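3.2 Driver Changes and Stint Length

The analysis in this section covers the two-driver endurance format used at the Verkmont circuit, in which each car must complete one driver change during the race. The rules set a pit window that opens at a fixed time and closes before the final part of the event. Within that window, the team is free to choose the lap on which the car is called in. The choice is often treated as a matter of judgment on the pit wall. The purpose of the present study is to determine how much of the final result can be traced to it.

Lap charts were collected for 10 races held over two seasons. Cars that retired before the pit window opened were removed from the sample, as were cars that served a penalty during the same stop. The remaining stops were sorted by the lap of entry and by the gap to the nearest car on the track. Timing was taken from the pit entry line to the pit exit line, so that the figures include the slow running in the lane as well as the time at rest. Following Karagiannis, whose earlier work dealt with single-driver sprint events, a stop was classed as "early" when it fell in the first third of the window and as "late" when it fell in the last third.

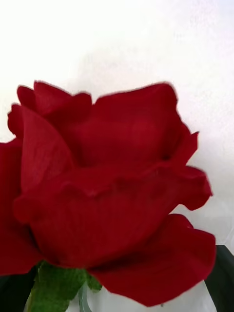

Early stops offered a clear benefit when the car was held up in traffic. A driver who rejoined with open track ahead could run at full pace while rivals continued on worn tires, and the time gained in this way was usually kept after all stops had been made. The benefit was smaller for the leading car, which in most cases already had open track. For such a car, an early stop carried the added risk of rejoining behind slower entries from the second class.

Late stops showed a wider spread of results. Where the race was interrupted by a safety car inside the window, teams that had not yet stopped were able to do so at a reduced cost. Where no interruption occurred, the late stop brought no measurable gain and lengthened the time spent on tires past their best. The Sitano entry, which favored late stops in both seasons, shows this pattern well. It took its best result in the July round after a safety car period and lost places in each of the dry races that ran without one.

The skill of the two drivers must also be considered. Most teams in the sample paired a professional with an amateur, and the order in which they drove was not left to chance. In the Kovačević car the amateur took the first stint throughout, and the stop was made as soon as the window opened. The team thus gave the longer stint to its faster driver. The effect of this practice cannot be fully separated from the effect of stop timing, and the two are treated together in the model below.

Figure 2 is placed at the end of this section. The rules on minimum stop time, which was raised by 20 seconds between the first and second seasons, apply equally to all entries and do not change the ranking of the strategies. They do, however, make small errors during the driver change less costly, as a crew that finishes its work early must hold the car until the minimum time has passed.

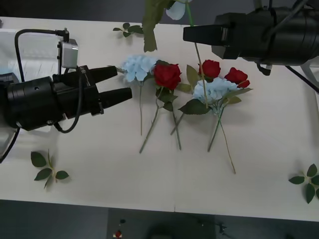 Figure 2. Two robot arms over a white tabletop with artificial flowers and leaf sprigs.

3.3 Limits of the Timing Data

The timing records were supplied by the Hundusik timing service and were complete for all but one race. In that race, the pit exit line failed for part of the window, and the affected stops were left out. Tire condition was not recorded directly and had to be inferred from lap times. Fuel load was not available for any entry.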